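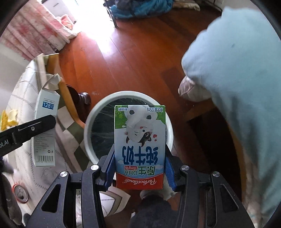
Why do my new pads let go of things the old ones held perfectly well, one reader wants to know, having changed both sides of a hand gripper over the weekend, followed the sheet to the letter and ended up with a tool that worked worse than before. The letter ran to several pages and was very polite about it, considering.

We had a good many like it after the April parcel of spares went out from Kilska, so I thought the best thing would be to give over most of this month's workshop corner to the fingers: how the pads go on, how the linkages want to be looked after, and what to try before you pack the whole thing up and send it back to us. Those of you who have been looking after these tools for years can skip to the end, where there is a bit about spares. Everybody else, put the kettle on.

The new pads first. They come out of the mould with a faint film on them, and you can't see it, and it feels quite pleasant under the thumb, which is how it gets forgotten. A pad with the film still on will hold a sponge or a rolled sock all day long, and then you try something smooth and it slides. Wash the pads before you fit them. Warm water and a small drop of ordinary washing-up liquid, a soft brush over the gripping face, rinse, and leave them standing on edge on a clean towel overnight. Please don't use the solvent wipes from the electronics drawer. I did that to a pair in my first month here and they went shiny and then they went hard, and they've been holding the workshop door open ever since.

The old sheet said nothing at all about washing, and I'm sorry for that, it was my sheet. The new one has it as the first line.

Once they're washed and thoroughly dry, take the old pads off. Support the finger with your other hand while you do it. The dark arms on either side are stiff enough in the direction they're meant to work, but they don't care for being twisted, and pulling hard at a stubborn pad with the handle clamped between your knees (I know who you are) is a very good way to end up with one finger sitting a shade higher than the other. Ease the pad from the bottom corner, work along, and let it come away in its own time. If there is any residue left on the seat, rub it off with a dry cloth. Then press the new one home, starting in the middle and working outwards, and give it a good long squeeze with the fingers closed on a folded cloth.

Now, the screws along the top of the linkages. This is where most of the trouble really comes from, and I suspect it is where our reader's trouble came from too. When you fit fresh pads they are a touch thicker than the worn ones, and so the fingers meet a little earlier in the travel. If the linkage screws have been nipped up tight to take the slack out of an old, tired tool, there's no give left for the new pads to settle flat against whatever you're holding. They touch along one edge only. It looks fine from above, and then the thing in your hand starts to swivel.

So before you do anything else, back each of those screws off by a quarter turn, work the trigger a dozen times or so, and then bring them back in one after another, going from side to side so that neither arm gets ahead of the other. Use the short key, the 2 mm one with the Balogh tag on it, and hold it by the short end. I mean it about the short end. You can put a surprising amount of force through a little key if you hold it the long way round, and the heads will not thank you. Stop when the arm no longer rattles but still swings back by itself. If it has to be helped back, it's too tight, and if you can make it click by shaking the handle, it's too loose, and somewhere between the two there is a lovely smooth spot that you will come to recognise by feel after you've done a few.

A dab of Gidulier paste at each pivot is plenty. A dab is what sits on the end of a cocktail stick. It creeps, that paste, and if you're generous it will find its way down the arm and on to the back of the pad, and then we are back to washing up.

On to the testing, and I do wish more people would do this part, as it's quite enjoyable. My own favourite for it is a small drinks carton, the sort of little milk carton that goes in a lunch bag. It has flat sides and a smooth printed surface, it has corners that tell you straight away if one pad is leaning, and if you drop it there's no great harm done. Take it by the sides, with a blue pad on each, and bring the fingers in slowly. You're looking for both pads to arrive together. If the carton gets nudged across before the second pad touches it, the arms are not even, and you want to go back to the screws on whichever side arrived first. Then turn it over and hold it upside down for a while, and tip your wrist one way and the other. A well-set pair of fingers will hold it with the trigger only lightly pulled. If you find yourself squeezing until the sides of the carton bow in, something is still amiss, and squeezing harder tends to hide it.

Do the same with something round afterwards, a can for instance, and then something soft. I'd leave the soft things till last. They flatter the tool.

Do it with your working glove on, too. It sounds a small thing, but the trigger feels quite different through a glove, and one or two of you have set the fingers up bare-handed at the bench, very nicely, and then found them snatchy once you were out and about with the glove on. I'd also suggest doing it in the sort of room where the tool is going to be used. A bench is a kind place. Crouching by a table leg with your arm held out in front of you and a jumper sliding off the chair next to you is another matter, and you'll soon learn whether the return is strong enough to open the fingers when the handle isn't level.

Another question that keeps coming back is how long a pair of pads ought to last. We reckon on 3000 grips in the Kemusico log, which is the point at which it starts sending you reminders, and I'd treat that as a good time to have a proper look and not necessarily as a date with the bin. Fluff and cardboard dust make a pad look much worse than it is. Wash it and look again. If the face is still matt and springs back when you press a thumbnail in, carry on and put the reminder off for another spell. If it's gone glassy, or there's a groove worn down the middle where you've been picking up the same thin-edged thing day after day, change it. And change them both, please, even if the other one still looks handsome. One old pad and one new pad will pull everything gently to one side for the rest of their days, and you'll blame the screws.

The cut-out slots in the arms collect bits as well. Hair is the worst offender, followed by threads off blankets and cushions, and if you use the tool in people's homes you will find both in quantity. A dry pastry brush does the job beautifully. Mine came from the kitchen and has never been asked for back. Run it through the slots at the end of the day, have a quick look round the pivots for anything wound tightly about them, and pick that out with tweezers before you move the arm again, or it only winds itself in deeper.

Some of you also asked about storing them. Fingers open, pads not touching anything, out of direct sun. A drawer is fine. The windowsill is not, however convenient it may be for the charging lead. If you leave the fingers closed over a fortnight's holiday the pads take on each other's shape, and although they mostly recover after a day or 2 you'll have a funny feel at the trigger in the meantime and will probably write to me about it.

As for our reader, a note went back suggesting the wash first and the quarter turn second, and I asked for word on how it goes either way. If it's neither of those then I'd like the tool in on the bench, and carriage to Kilska is on us, as the old sheet was at fault. The same goes for anybody else who fitted April pads without washing them. You haven't spoiled anything. Take them off, wash them, start again.

Spares, then. There are 40 pairs of the blue pads left on the shelf, and the next delivery from Balogh is some way off, so it would be kind if nobody ordered for the whole of next year in one go. The short keys are back in stock. Gidulier paste now comes in the smaller tube, which I think is a better size for everyone, as the large ones always dried out at the neck long before we got to the bottom. The rewritten fitting sheet will be going into every packet from now on, and if you would like one sooner, drop a line to the usual address with "sheet" at the top and I'll post you a copy. Do say if you want the large-print version. It has better drawings.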